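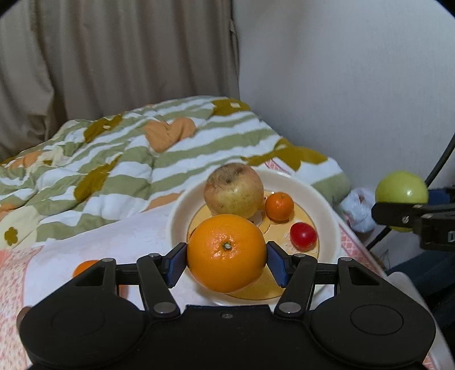
18 March 2020

Fruit day again. I'm writing this up the same evening for once, so the numbers should be right, and if you can't read my 7s on the paper sheet come find me before you type them in.

Conditions first. Humidity was 58 percent when I started, and I forgot to look again at the end (sorry). Window closed, curtain where it always is. Everything went up on the bed on top of the green and white quilt, the mixed stuff on the plate and the rest on the cloth. Total on the Wollow scale came to 2094 grams, bag not included. I zeroed it with the plate on. Last time I didn't, and that's why the previous total in this notebook is crossed out twice in different pens.

Orange. The big one is still my favorite thing in the whole batch! Good strong color all over, peel nicely dimpled, little dark scar up at the stem end. I pressed my thumb at the stem end and on the opposite side and it gave a tiny bit at both, same as last time. No soft spots, and it smelled like orange when I scratched it, no funk. We've had it 17 days now and it's been out at room temperature the whole time, which I would not have bet on. I weighed it before the others and then wrote its weight in the mandarin row. Fixed, with an arrow.

Apples. OK, so the apple on the plate is the sad one. Brown blemishes, and the bruised patches on the upper side, and I can't tell from my old notes which of those were there when it came home from Zornudero and which are from us. I went back and the only thing I wrote was "apple, some marks." Thanks, past me. From now on marks get drawn. There's a blank circle on the back of each sheet, put the stem in the middle and shade in whatever you see. It takes a minute and it doesn't matter if you can't draw, mine look like maps of nowhere.

The skin over the bruised parts isn't broken, I ran a fingernail across. Underneath it's softer than the rest but not mushy. I'd call it a 2 on the Mulcahy scale, maybe a 2 and a half if it's been a long day and you're feeling grumpy. I was tempted to cut it open and see how deep the brown goes, but then we lose it for the rest of the run. So it stays in one more round.

Mandarin. Deeper color than the orange, which makes it look riper, and I have to keep reminding myself that peel color is a lousy guide. Loose skin at the top when you pinch it. They all go that way eventually, and I'd eat it tomorrow without a second thought. I wouldn't keep it past next week though.

Cherry tomato. Yes, it's on the fruit sheet, no, I'm not having that conversation again. Shiny, red, firm. It weighs so little that the scale takes its time deciding, so set it down, count to five, then read. It also rolls if you so much as breathe near it, and it went for the quilt while I was getting my pen (I caught it). Please keep it on the plate with the rim up around it, and if you can wedge it against something bigger, even better.

About the lining in the plate: I like it. The pale yellow shows up leaks right away, and on the bare cream I was missing the small ones. Change it when it gets sticky and write down that you changed it.

Then I did the ones on the white cloth, and this part went a lot smoother, probably because I'd had something to eat by then. I gave everything some elbow room so nothing was leaning on a bruise. The kiwi and the green apple are the pair I want people to watch. Ripe apples give off ethylene and a kiwi will soften next to one, that much is in every kitchen book there is, but I'd like to see how quick it is with our fruit in our room, in open air with no bag around them. My guess is slow. The kiwi was hard as a little potato when I squeezed it, no give at either end, so we're starting from a nice clear zero.

Leave the sticker on the kiwi, by the way. I know, I know. But it's the easiest way to set it down the same side up every time, and I've already had one sheet where somebody clearly measured the far side and called it a change.
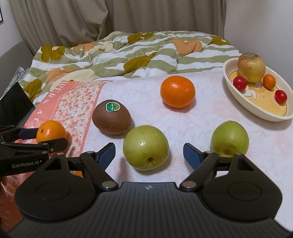

Keegan Ruawai read the draft over my shoulder and wants it on record that a kiwi beside an apple tells us very little unless a second kiwi sits somewhere far from any apple, and that he'd put that one on the shelf by the door, same temperature, and squeeze both on the same days without knowing which is which.

He's right, darn it. So we need another kiwi, as close in size as we can get and just as hard, and if Zornudero only has soft ones we start that part over with two new ones. The not-knowing part is easy enough if one person hands them over and the other one closes their eyes. I'm fine being the one with my eyes closed.

Back to the apples, since I got interrupted. The yellow-green one with the short dark stem is in good shape, shiny, with the little dark specks that this kind has (those are normal, don't shade them in on your circle or you'll be there all night). The smaller one has that brownish patch low down. I gave it a 1 on Mulcahy because it's still firm there. Those two plus the sad one make a decent spread from good to bad, and I'd like to keep them in that order on the sheet so you can read down and see it get worse.

One thing about picking up, mostly for whoever's new. Take the apples around the middle with the whole hand and don't pinch at the shoulders. I did a quick tally from the old sheets and 11 of our marks sit up near the top where fingertips go, which doesn't prove a thing but made me look pretty hard at my own hands. And set them down, don't let them drop the last half inch. A quilt feels soft to you and me, but there may be a plate or another apple under the edge of it.

To do:
Second kiwi, hard, same size.
Blank circles, I'm down to the last few sheets.
Look at humidity at the end too (me).
Find out if the oval dish is free to use, I'd like to move the mandarins into it so they stop wandering.
Decide on the sad apple. I say cut it at the next weighing and draw the inside.

If this is still going in July the room will be a lot warmer and I'd expect all these times to shrink, so somebody remind me we can't just compare straight across. I wrote the same thing inside the front cover but no one reads the front cover.

Orange smells great. Moving on to washing the plate.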